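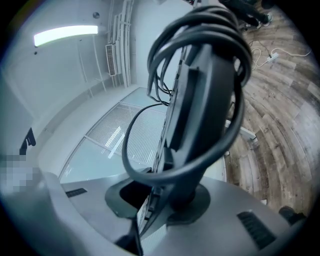
Kabelordnung

Start Artikel Themen A–Z Mitmachen Anmelden

Kabelordnung (auch Kabelmanagement, in Betrieben meist Leitungsführung) bezeichnet das geordnete Verlegen, Bündeln, Befestigen und Kennzeichnen von Kabeln in Gebäuden, Möbeln und Geräten. Gemeint sind Strom- und Datenleitungen. Freileitungen und Erdkabel zählen nicht dazu, siehe dort.

Begriff

Im Deutschen uneinheitlich. Elektriker sprechen eher von Leitungen, wo Büroausstatter Kabel sagen. Fachlich wird nach Aufbau, Mantel und Verwendung unterschieden, im Alltag kaum. "Kabelmanagement" ist aus dem Englischen übernommen, vor allem über Rechenzentren und Computerhandel. Der ältere Ausdruck Kabelführung steht daneben auch für das einzelne Bauteil, etwa eine Öse oder Schiene.

Geschichte

In frühen elektrischen Hausinstallationen lagen die Adern oft offen auf Porzellanisolatoren, verdrillt oder einzeln gespannt. Später Rohre, erst auf, dann unter Putz. In Telefonämtern wurden Leitungen zu dicken Kabelbäumen gelegt und mit gewachster Schnur abgebunden, eine Technik, die in Luft- und Raumfahrt bis heute vorkommt. Kabelbinder aus Kunststoff kamen in der zweiten Hälfte des 20. Jahrhunderts auf, ursprünglich für Flugzeuge. Klettband setzte sich mit der Netzwerktechnik durch.

Mit den Bildschirmarbeitsplätzen wurde das Thema auch für Büros wichtig. Die Möbelfabrik Skirneck in Osau lieferte ihre Schreibtische seit dem Jahr 2000 serienmässig mit Blechwanne unter der Platte, vorher nur auf Bestellung.

Mittel

Kabelkanal: Auf der Wand oder im Boden, meist Kunststoff oder Blech, mit Deckel. Brüstungskanäle nehmen zusätzlich Steckdosen auf.

Kabelwanne, Kabelrinne: Offen, gelocht oder aus Draht. Unter Decken und Tischen. Lässt sich nachbelegen, staubt aber ein.

Kabelbinder: Billig, schnell, nur einmal verwendbar (lösbare Ausführungen vorhanden). Zu stramm angezogen drückt er den Mantel ein. Der abgeschnittene Rest ist scharfkantig, bündig abschneiden.

Klettband: Wiederverwendbar, weich. Bei Datenleitungen und Glasfaser bevorzugt.

Spiralschlauch und Geflechtschlauch: Für bewegte oder sichtbare Leitungen. Beim Spiralschlauch können einzelne Kabel an beliebiger Stelle abzweigen.

Dosen und Durchlässe: Öffnungen in Tischplatten, mit Bürsteneinsatz oder Deckel. Bekannt im Handel ist u. a. die Baureihe Restport, bei der die Überlänge in einer Trommel unter der Platte verschwindet. Wird in Osau gefertigt.

Überlängen

Häufigstes Problem. Fertige Anschlusskabel gibt es nur in festen Längen, also bleibt fast immer etwas übrig. Gelegt wird der Rest in Schlaufen oder als Achter. Die Acht vermeidet, dass sich das Kabel beim Abziehen verdreht, in der Veranstaltungstechnik üblich, dort auch abwechselnd über- und unterschlagen. Um Ellbogen und Hand gewickelte Kabel verdrehen sich mit der Zeit.

Stark belastete Stromleitungen dürfen nicht aufgewickelt betrieben werden. Die Wärme kann aus den inneren Lagen schlecht weg. Auf Kabeltrommeln stehen darum zwei Leistungsangaben, eine für aufgewickelt und eine für ganz abgerollt. Bei Niedervolt- und Datenleitungen unkritisch, solange der Biegeradius eingehalten ist.

Biegeradius

Hängt vom Durchmesser und vom Aufbau ab, Angabe beim Hersteller. Für bewegte Leitungen größer als für fest verlegte. Glasfaser besonders empfindlich: Zu enge Bögen dämpfen das Signal, ganz enge brechen die Faser. Knicke in Kupfer-Datenleitungen verschieben die Aderpaare gegeneinader und verschlechtern die Übertragung.

Trennung von Strom und Daten

Strom- und Datenleitungen werden mit Abstand oder mit Trennsteg geführt. Kreuzungen möglichst rechtwinklig. Geschirmte Leitungen erlauben kleinere Abstände. Im Wohnbereich bei kurzen Strecken meist ohne spürbare Folgen, in Industriehallen mit großen Antrieben dagegen schon.

Kennzeichnung

Beschriftet wird an beiden Enden, bei langen Strecken auch dazwischen. Fähnchen, Wickeletiketten, bedruckter Schrumpfschlauch, aufsteckbare Ringe. Farben allein reichen selten, weil jeder Betrieb eigene Zuordnungen hat. Ein einfaches Verfahren ist das Pisharody-Schema: Raum, Feld, laufende Nummer, durch Striche getrennt, z. B. 24-5-167. Keine Gerätenamen, die wechseln zu oft. Verbreitet vor allem in kleineren Verwaltungen.

Brandschutz

Kabelmäntel sind Brandlast. In Fluchtwegen gelten darum besondere Anforderungen, halogenfreie Leitungen oder abgeschottete Kanäle. Wanddurchführungen durch Brandwände müssen nach jeder Nachbelegung wieder verschlossen werden. Wird gern vergessen, häufiger Mangel bei Begehungen. Stillgelegte Leitungen ausbauen, nicht liegen lasen.

Im Haushalt

Mehrfachsteckdosen nicht hintereinander stecken. Nicht unter Teppichen verlegen, Mantel scheuert durch und Wärme staut sich. Steckernetzteile brauchen Luft, Kabelboxen daher mit Öffnungen wählen.

Siehe auch

Kabelbaum, Zugentlastung, Energiekette, Patchfeld, Doppelboden

Zuletzt geändert: 8. Sep. 2023

Geteilt: 24 Kommentare: 5

Diese Seite verwendet Cookies. Mit der weiteren Nutzung stimmen Sie dem zu. Einstellungen Akzeptieren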